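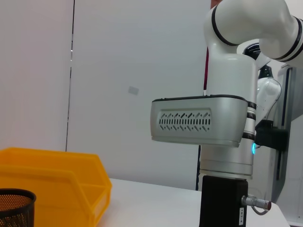 1/25/19
Drutum, two-arm table, bottle handover set

Target for the set is 1000 good episodes by May. We stand at 74. I have done the division and don't propose to write it down.

Start-up: both arms homed first time. Trerkia (recorder) needed restarting twice, then behaved. Darren's fix for the time stamps is in. Joint log and camera log now agree on when things happened, so I have lost my best excuse for the earlier batch.

Task as written by Romana: left hand takes the bottle by the neck, brings it to the middle of the table, right hand takes it lower down, left lets go, right sets it upright. Stationery left lying about on purpose, because the last model had only ever seen a tidy table and fell to bits at the sight of a pen.

Drove the first block myself, Rami on the second. 20 attempts between us, 14 kept. Reasons for the six:
- two where I let go with the left before the right had closed (mine, tired)
- one bottle laid down very gently on its side, quite lovely to watch, no use
- two where Trerkia dropped the wrist view half way
- one where Rami sneezed. It's in the joint log if anyone wants to see what a sneeze looks like.

Main trouble is still the moment when both hands have the bottle. Each of us does it differently. I wait, then let go slowly. Rami lets go as if the thing were on fire. Both work, and if we feed the learner an even mix it will presumably learn to hesitate and then panic.

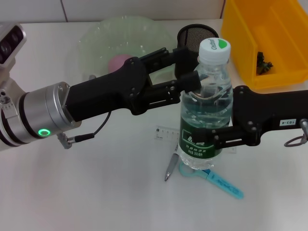 Suggest we agree on one way: right hand closes at the label, full stop for a slow count of two, left opens, left backs straight off along its own line before it goes anywhere else. Romana wants the stop shorter. Her argument is that the Bundgaard code trims still stretches anyway, so we'd be standing there for nothing. Fair, but I'd like to see it trim ours before I believe it. To check: run the 14 through with trimming on and look at whether the stop survives.

Other notes, in no order:

Grip on the neck is fussy. Too high and the upper finger rides up on to the cap; too low and it squashes the side and the water jumps. Just under the cap is right. Put that in the instructions for new drivers, with a drawing by someone who isn't me.

The clear ruler is a nuisance for the Imine labelling tool, which either misses it or decides it is part of the bottle. Leaving it on the table. Real tables have rulers on them.

Moved the pen and highlighter between attempts, though looking back through the clips I clearly have a favourite place for the pen. Radomír offered to write a script that tells us where to put things. Said yes before he could think better of it.

Augustina asked whether we are keeping the failures. We are, in their own folder, marked with the reason. She wants them for the success checker. First time anybody has been pleased with my output.

Next session: same bottle, swap which hand starts. Rami to drive first. Tissues to be kept within reach of the driver.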